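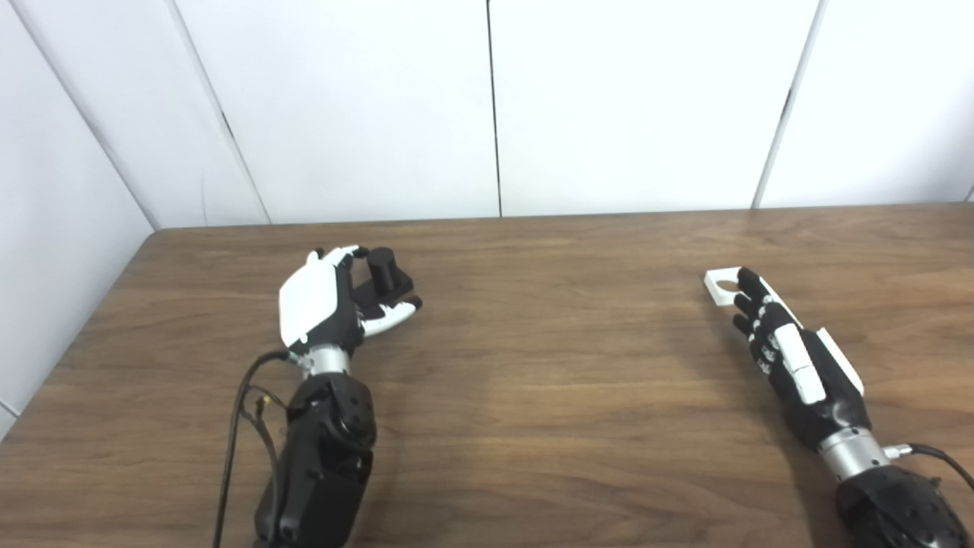

**What does Gekora do?**

We try out robot hands, arms, cameras and controllers for companies that want to buy them, and we write down how they behave before the money is spent.

## How we began

Gekora was started by Tomomi Kudo and Xiomara Haddad. They worked before at Zustell, a maker of packing lines, where they had to choose a gripper from catalogs only. The gripper was strong, but it could not let go of a thin part without moving it. From this came the idea for a company which only compares. Today we are 17 people, and we sell no hardware of our own.

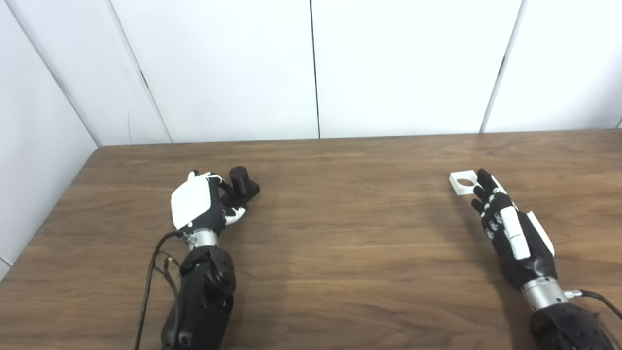 Most of our work in the last year is with hands that have fingers. Customers ask us if such a hand can replace a simple two-jaw gripper, and the reply depends very much on the part. So we use the same small tasks for every model – a peg and a base, a plate with a round hole – and each task is repeated 200 times with each controller. We note every drop, every wrong angle, and also how long the operator needs to learn the controls.

The cables get their own page in the report. A hand can be excellent and still be a bad choice when its cable pulls on the wrist.

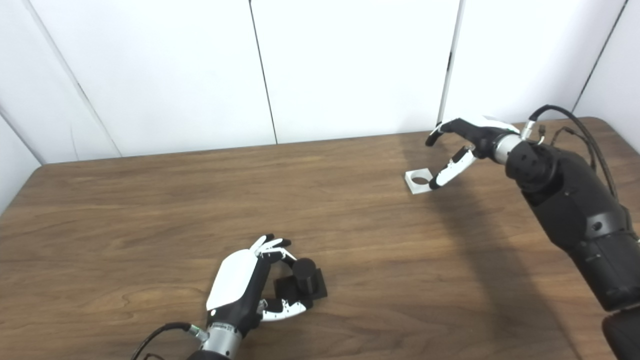 Two arms make the comparison more difficult, because the controller must keep them out of each other's way. Xiomara wrote our method for this, and Tullier and Okafor were the first customers to receive a report made with it. A normal report has 60 pages, with the raw data included.

## Working with us

Please send us the part, or a drawing of it, and tell us which grippers you are considering. We can compare up to three in one project. You are welcome to visit during the tests and take the controls yourself – many customers change their list after this. The next free places are in October.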